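4.2 Nommer les choses de la table

Le corpus de Memus nous a réservé de belles surprises ! Sur les 2186 réponses recueillies par Bezawit Hadgu et Ladi Shehu, le mot « paille » arrive presque toujours en tête, mais ce qui l'enveloppe reçoit une profusion de noms : étui, fourreau, papier, pochette, chemise. Nous avons relevé 171 formes distinctes, dont 118 n'apparaissent dans aucun des dictionnaires dépouillés en février. Pour les motifs de nappe (figure 2), la richesse est tout aussi réjouissante, « feuillage » y côtoyant « ramage », « rameau » et « verdure ».

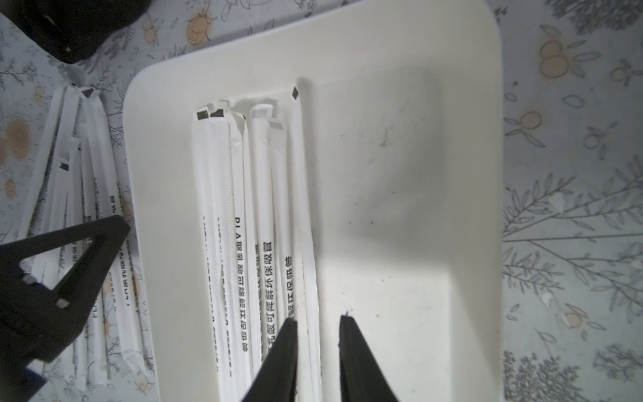
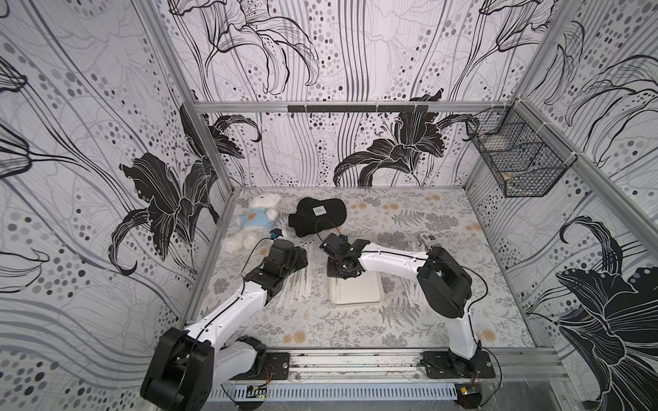
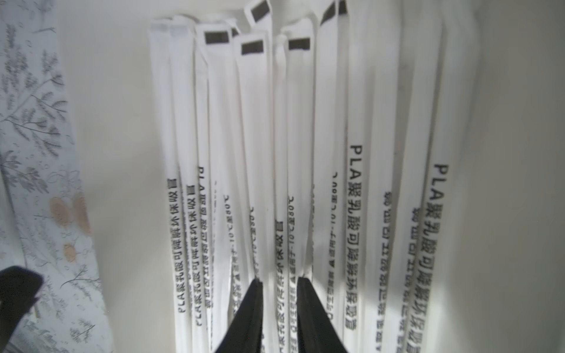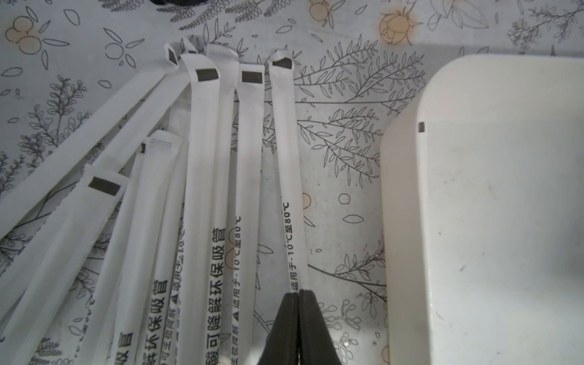

Figure 2. Pailles sous emballage individuel (première, troisième et quatrième vues) ; nappe à motif végétal (première, deuxième et quatrième vues).

« Fourreau » mérite qu'on s'y arrête. Les locuteurs de Feyisa l'emploient sans hésiter, alors que ceux de Drustau le réservent à l'épée et à la robe. Henok Worku y voit un emprunt au vocabulaire des couturières, hypothèse passionnante que nous reprenons en 4.3.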